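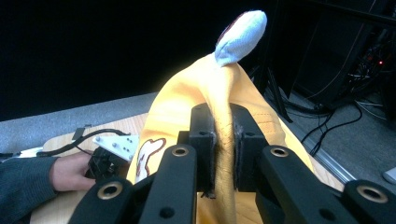 Dritard Soft Handling Set, release 2
README with fault notice

Please read the part "Known fault: jaw opening" before you train anything on this release. If you downloaded the files before December, your copy has no fault flags in it and you should take the new index file.

What is in the set

Recordings of two-handed manipulation of soft things: plush toys, cushion covers, folded cloth and small garments. An operator holds one Bosura gripper in each hand and works at a table. There is no robot arm in these recordings. The set was made at Stemlow for training grasp policies, which we later run on our two-arm station.

The release has 400 episodes. Each episode is one folder and contains:

video from the gripper cameras
jaw opening for both grippers, in millimeters
gripper pose, in the table coordinate system
a text file with the task name and the operator code
flags.txt (new)

The tasks are pinch and lift, turn over, hand over between grippers, and straighten.

Known fault: jaw opening

On one of our gripper pairs the jaw opening value is wrong in a part of the episodes. The recorded number says that the jaws are open by up to 7 mm when in the video they are clearly closed on a fold of fabric. The error is not constant. It grows during an episode and goes back to zero when the gripper is fully opened against its stop.

Arūnas Šimkus found it when he replayed episodes on the station. The arm went to the correct place, the fingers came down on the plush, and then they stopped before they had any hold of it. At first we suspected the controller and lost several days with that. Then Austra Priedītis plotted the recorded opening against the opening measured from the video, and the two lines moved apart slowly from each other in all of the bad episodes.

The cause is mechanical. The small gear that turns the encoder was held on its shaft by a set screw, and the screw had become loose. When the operator squeezes hard, the gear slips by a tooth or less. With rigid objects the slip is small and we did not see it in the first release. Thick plush needs a much stronger squeeze, and the pads push back for the whole duration of the grasp.

Fibers from the pads

There is a second problem, less serious. The lining on the inner faces of the finger pads wears out and fibers stick out from it. They are visible in the gripper video close to the contact point. In some episodes our contact detector takes the fibers for fabric and reports contact too early. The detector output is therefore removed from this release. We did not remove any video for this reason.

Safety incident during replay

Before the fault was understood, one replay ended with a collision. The handover task expects that the first gripper releases when the second one has closed. The second gripper had not closed, the cloth was still held only by the first, and the arm continued its motion and pulled the cloth together with a cable that was lying under it. Apinya Sukprasert pressed the emergency stop. No person was hurt. The cable connector was broken and has been replaced.

Since then these rules apply at our station, and we ask other users of the set to follow them too:

Replay at reduced speed the first time, with one person at the stop button.
Do not replay any episode with the flag OPENING_DRIFT.
Keep cables away from the area where fabric is moved.
Let the arm wait if the motor current shows no grip, even if the recorded opening says otherwise.

Flags

OK: both openings agree with the video.
OPENING_DRIFT: the difference is larger than 2 mm at any time in the episode.
FIBER: loose fibers are visible near the contact. Can appear together with the other flags.
UNCHECKED: 12 episodes where the fabric hides the pads and we can not measure from the video.

What we did not correct

We tried to repair the bad values by a linear correction between two full openings. Jaanus Avotiņš tested this and the result was good for slow grasps and poor for fast ones, so the original values are left as they were recorded. The script is in tools/opening_fit if you want to try it. It reads only logs made with the Uibo recorder, version from this release.

Changes to the hardware

The encoder gear is now pinned to the shaft. The operator opens both grippers fully at the start and at the end of every episode, and the recorder refuses to save if the two zero values differ. Pads are exchanged when fibers become visible. The new pads are a little thicker, so please do not mix calibration files from old and new pairs.

Contact

Questions about flags: Austra Priedītis. Questions about replay and station safety: Aigars Bite. When you report a bad episode, please include the folder name and the time in the video where the difference begins.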